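Samton Air put out its half-year numbers in March and I've been through the full report, all 70 pages of it. Posting what I found here in pieces. I fly them for work most months and own none of the stock.

1/ The headline is a small profit, the first for a first half since they moved their base to Palacios. The press release leads with that. The loss on the regional turboprop side is in the notes at the back.

2/ Revenue from tickets was nearly flat. What grew was everything else: bags, seat selection, priority boarding, and the fee for changing a name on a booking. If you took those out, the half would have been a loss.

3/ They flew 2,372 fewer flights than in the same half a year earlier. That's a big cut for an airline this size. Most of it came out of the early morning and late evening schedule, where planes were leaving with a lot of open seats.

4/ Fewer flights and flat ticket revenue means each flight brought in more. You can see it in the load factor, and you can see it at the airport too. I haven't had an empty middle seat next to me since last fall.

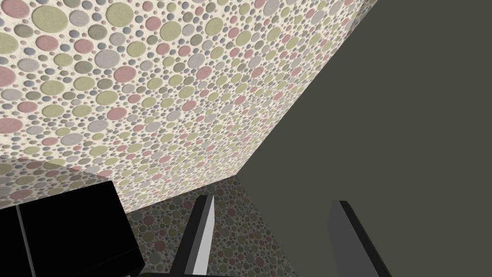
5/ Fuel helped them. They had hedged very little, prices fell, and they got the full benefit. The report calls this "disciplined fuel management." A carrier that had locked in at the higher price would have had a much worse half, and if prices go back up Samton has almost no cover.

6/ Maintenance costs went the other way. The older jets are due for heavy checks and the work is sent out to Grusetach, which raised its rates at the last contract renewal. The report says only that the new rates are "in line with the market." No figure given.

7/ The turboprops. Samton has 6 of them on the short routes inland. They lose money on nearly every route that doesn't have a subsidy. Management says it is "reviewing options," the same words it used last time.

8/ My guess is they hand those routes to Dornico on a contract basis and keep the Samton name on the tickets. Dornico already does the ground handling at two of the inland airports and has its own crews and hangar. It would be a short step. I have no inside information on this.

9/ If that happens, the thing to watch is the connection guarantee. Right now if your turboprop is late into Palacios, Samton puts you on the next jet at no charge. With a separate operator that depends on what the contract says, and passengers usually find out at the desk.

10/ Staff. Headcount is down by 770 compared with a year ago. The report describes this as natural turnover plus the closing of the second call center. Cabin crew numbers are close to where they were. The cuts are mostly in reservations, airport desks and the head office.

11/ That fits with what I see when I travel. Boarding is fine. Getting a person to fix a problem is slow. In January I waited at the transfer desk from 7 p.m. until almost 9 to get rebooked, with one agent working.

12/ Debt is the part I'd call good news. They paid down the loan on the Palacios terminal lease early and the interest bill dropped. They also pushed back the delivery of the new jets, so there are no large payments due until the year after next.
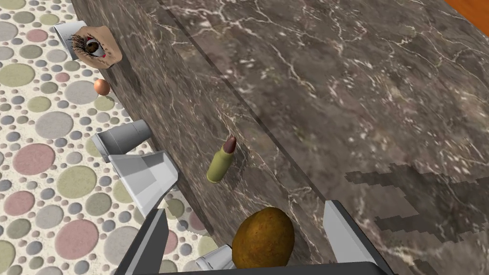 Yen-ting Chou replied that pushing back the jets isn't good news at all, because the old ones burn more fuel and need those heavy checks, so the money saved on payments goes out again through the maintenance line.

13/ Fair point, and I should have put the two together. The report doesn't give enough to work out which is bigger. With fuel where it is now I think the delay still saves them cash this year. With higher fuel it probably wouldn't.

14/ Another question I got was whether fares will go up in summer. The report says capacity will be "broadly stable," so the early and late flights aren't coming back. Fewer seats in the busy season usually means higher fares. I've booked my July trips already.

15/ One item I couldn't figure out. There's a line called "other operating income" that doubled, with a one-sentence note about the sale of slots. It doesn't say which airport or who bought them. I've emailed investor relations and will add the answer to this thread if they send one.

16/ The next thing on the calendar is the shareholder meeting, where the turboprop question is bound to come up. The full report is on the company's site under Investors. The segment table is near the end, just before the auditor's letter.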